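## 4. Towel care and folding

This section covers washing, checking and folding the microfiber towels supplied with the Rivbridge cleaning cart. The glass cloths are covered in section 5. Read 4.1 before you use the towels for the first time.

### 4.1 Before first use

New towels shed lint. Wash them once before they go on the cart.

1. Remove the paper band and any plastic ties.
2. Shake each towel out over a trash can.
3. Wash by color. Blue towels go together, with nothing else in the load.
4. Use a small amount of liquid detergent. Do not use powder.
5. Tumble dry on low, or hang.

**Caution:** Do not use fabric softener or dryer sheets at any time. They coat the fibers and the towel stops picking up water. A towel that has been softened by mistake can usually be brought back with two plain hot washes.

**Caution:** Do not use chlorine bleach.

**Note:** Blue dye may run in the first wash. Keep white glass cloths out of the load.

### 4.2 Checking a towel

Check towels as they come out of the dryer, before folding. You need a clean, dry table with a smooth top. Rough wood and unfinished edges catch the pile.

1. Lay the towel flat and smooth it from the center outward with an open hand.
2. Run a finger along all four hems. Feel for gaps in the stitching.
3. Look at the corners. Loose threads show up there first.
4. Trim loose threads with small scissors, close to the hem. Do not pull them. A pulled thread can open the stitching along the whole side.
5. Find the care label and make sure it is still attached. If the print has worn off, the towel can stay in service.
6. Turn the towel over and look for grit, hair or metal shavings in the pile. Pick these out by hand. If grit will not come out, move the towel to floor use.

Take a towel off the cart when:

- a hem is open for more than 2 inches
- the pile is worn flat in the middle
- it still smells after washing
- it has been used on oil or solvent

Towels rated for 300 washes will often wear out sooner on rough surfaces. Go by the condition of the towel.

### 4.3 Folding for the cart

The standard fold gives eight clean faces and fits the upper bin. Fold all towels the same way so they stack level.

1. Lay the towel flat with the care label facing up and near the right-hand edge.
2. Smooth out any ridges. A small ridge at this stage becomes a thick one after the second fold.
3. Take the left edge and bring it over to meet the right edge. Line up the corners first, then the hem between them.
4. Press down the fold with the side of your hand. Work from the middle toward each end.
5. Bring the near edge up to the far edge. Press again.
6. Place the towel in the bin with the last fold facing you.

When a fold lands short, part of the lower layer stays uncovered, and the bundle comes out thicker on one side. Open it back to flat and start again from step 1. Tugging at the top layer only shifts the ridge.

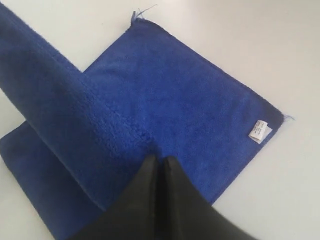

*Blue towel, partly folded. The care label is near the right edge of the flat panel, and there are loose threads at the hem to trim.*

If the layers slide while you are lining up the corners, hold the middle down with one hand and move the edge with the other. Plush towels grip each other well once pressed, but they drag when pulled across themselves. Lift the edge clear of the lower layer before you bring it over.

**Note:** Hems rarely line up exactly after a few washes. A difference the width of the hem is fine. If one side has shrunk so much that the corners will not meet, fold to the shorter side and tuck the extra under.

### 4.4 Loading the bin

1. Wipe out the bin and let it dry.
2. Stack towels with the folds all facing the same way, 14 to a bin.
3. Leave the top towel loose enough to lift out with one hand.
4. Slide the bin in until the front lip drops over the rail.

**Caution:** Do not press extra towels into a full bin. The lip will not seat and the bin can slide out when the cart goes over a door threshold.

Vorkix bins are deeper than the standard bin and take a second row. Put the second row behind the first, not on top of it.

### 4.5 Using the folded towel

Start with the towel folded as it comes from the bin. Wipe with one face until it is dirty, then turn to a clean one. When the outer faces are used up, open the last fold and refold it the other way to reach the rest.

Put used towels in the lower bag. Do not return them to the bin, even if only one face is marked.

### 4.6 Common problems

**Towel leaves streaks.** Usually too much detergent. Rewash with none.

**Towel feels stiff.** It was dried too hot. Wash again and dry on low. If it is still stiff, move it to floor use.

**Lint on glass.** Blue towels are not meant for glass. Use the flat-weave cloths in section 5.

**Stack leans to one side.** The towels were put in with folds facing different ways. Take them out and turn them to match.

**Towel will not lie flat.** Check for a twisted hem. Lay the towel out slightly damp, square the corners and leave it on the table until dry.

Replacement towels are ordered under part number 256. Orders for the Skidport site go through Conceição Pacheco at the supply desk.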